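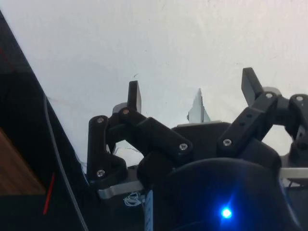

White walls and white cloths get the same treatment in this unit, which is to look first and clean second. Most of the damage I see in training rooms comes from people who start scrubbing before they know what they are scrubbing. A wall that reads as clean from the doorway is usually a little uneven in brightness up close, with a few faint specks and marks, and the white wall here is an ordinary case. It is plain, and a hurried person would pass it. For this unit you should not pass it, and you should not wash the whole of it either. You should know where the marks are and what kind they are before you open a bottle.

Posted by Nigel Goodall · March · Room Care, Unit 9 handout · 26 shares · 4 comments

Read this before Wednesday. Bring the handout, a notebook and a pair of thin gloves. Everything else is in the supply closet at Skundell.

Light first

Turn off the ceiling lights on the side where you are working and stand close to the wall, looking along it. Light coming from the side shows roller texture, old patches and dents. Light coming from straight ahead shows color differences and hides texture. You need both views, so look twice.

Uneven brightness on a white wall has several causes and only some of them are dirt. A lamp or a window will make one part brighter than another. So will a touch-up done with a different batch of paint. Hold a sheet of white printer paper flat against the bright part, then against the dull part. If the paper changes in the same way the wall does, you are looking at light and there is nothing to clean. If the paper stays the same and the wall looks gray or yellow next to it, write that down as a possible soil area.

Do this on a bright part of the day if you can. After four in the afternoon the west room at Skundell has a warm cast and every wall in it looks yellow.

Sorting the marks

For the worksheet we use the words below. Please use them the same way so that the next person can read your notes.

Speck: a small separate spot. It may be raised or flat. Run a gloved fingertip over it. Raised specks are often grit or a bit of lint caught in the paint, and those stay where they are. Picking them out leaves a hole.

Scuff: a streak where something has rubbed. Usually dark, usually at the height of a chair back or a bag. Try a dry eraser sponge in one corner of it, with almost no pressure.

Smudge: a soft-edged mark with no clear outline. Fingers leave most of these. A damp cloth will often do it.

Stain: a mark that has gone into the surface. Report it. We do not treat stains in this unit.

If you can't tell a speck from a smudge, write "mark" and move on. A vague word that is correct is more use to me than an exact one that is wrong.

Cleaning a matte wall

1. Dust from the top down with a dry microfiber cloth. Fold the cloth and turn to a clean face often. Going over a dusty wall with a wet cloth makes mud, and the mud leaves tracks.

2. Test a low corner. One drop of dish soap in a bowl of warm water, cloth wrung out until it stops dripping. Wipe, wait until the spot is dry, and look at it from the side. A shiny patch means the paint has burnished and you should stop.

3. Clean the mark, then feather outward. Feathering means lighter and lighter strokes as you move away, so there is no hard edge where you stopped.

4. Blot dry. Do not rub dry.

5. Look again along the wall, under the same light you started with.

The mistake I correct most in step 3 is the clean circle. Somebody rubs one fingerprint for a minute, gets rid of it, and leaves a bright round patch that can be seen across the room. The fingerprint was less trouble. At Jallgate they had a whole corridor of these after one busy weekend and ended up repainting it.

Paint in the two teaching rooms at Skundell is flat and burnishes easily. The hallway is eggshell and will put up with more. If you are doing the exercise at home and don't know what you have, assume flat.

The table covering

The second half of the session is on cloths. A white cloth on a work table has a harder life than one in a dining room. It gets leaned on, things get set down on it, and it is often left in place for days. We look at it in place before anything is taken off to the laundry.

Start with the back edge. Check where the cloth folds over the far side of the table and find the seam. A seam that runs along the edge of the table makes a good guide line: if it wanders, the cloth has shifted and you will have more hanging down on one side than the other. Then look across the top at a low angle, the same as with the wall. You are looking for wrinkles and marks, and you should write them down separately, as they are dealt with separately.

The cloth below is slightly wrinkled and has faint smudges and marks scattered across it. That is a normal working condition. On our worksheet I would enter it as "light wrinkling, scattered faint marks, seam at back edge" and leave it at that. Students tend to write a paragraph. A line will do. 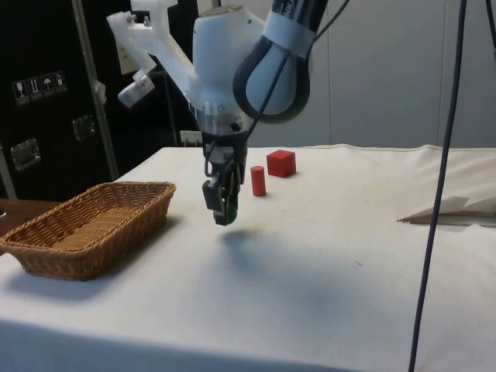

When to smooth and when to wash

Smoothing is enough if the wrinkles are shallow and the cloth is otherwise fit for its job. Stand at the middle of the long side, lay both palms flat, and push outward toward the corners. Do not pull from the hem. Pulling from the hem straightens the part near you and drags the seam out of line at the back.

If a crease will not go down by hand, mist it lightly with plain water, smooth again and let it dry in place. For a deep fold line you need an iron, and the cloth has to come off. Please do not iron on the table. The finish on the tables at Furnival was spoiled that way and the marks are still there.

Wash the cloth if the marks can be felt, if they have a smell, or if they are dark enough to notice from standing height. Faint smudges on a table that gets used every day can wait for the regular wash. Washing after every faint mark wears out the hem long before the middle of the cloth goes.

Some linen suppliers quote 1000 washes for a heavy cotton cloth. I have never kept a count, and in my experience the hem stitching decides the matter. Check the stitching every time you fold.

Spot treatment

Shake the cloth out or brush it before you wet anything. Put a folded white towel under the mark. Dab from the outside toward the center with cool water, then with a little plain detergent if the water does nothing. Lift the towel and see whether anything has come through. Move to a clean part of the towel and repeat.

Bleach is not used in this unit. On cotton it can be all right in careful hands, but on blends it can turn the cloth yellow, and most of our cloths have lost their labels. The stock we bought from Mitunent is a blend. The older stock is a mixture - ask me if you are unsure.

Putting it back

Lay the cloth over the table with the seam toward the back. Set the seam along the far edge first, then bring the rest toward you and let it fall. Check the drop at both ends. Smooth from the middle. Last, look across it from the low angle and write down whatever marks are left, so that the next person knows they were there already.

Worksheet for Wednesday

Pick one wall and one table covering. For each, record the light you used, the words from the list that apply, what you did, and what you saw once the surface was dry. "Did nothing" is an acceptable entry if you give the grounds for it. Hand in the sheet before you leave, with your name on the back.

Reading for next time is the section on baseboards and door frames. Skip the part about waxed wood, we are doing that with the floors.

4 comments

marlo_t
Is the eraser sponge okay on the eggshell in the hallway? I tried it on my own wall and got a dull spot.

Nigel Goodall
Light pressure, and test it low down first. A dull spot on eggshell is the sponge taking off the sheen. It won't come back with washing.

Bettina
The printer paper trick saved me a whole afternoon. I was sure the wall by my window was dirty and it was the window.

K. Orrin
My tablecloth has the seam down the middle, not at the edge. Do I line that up with the center of the table?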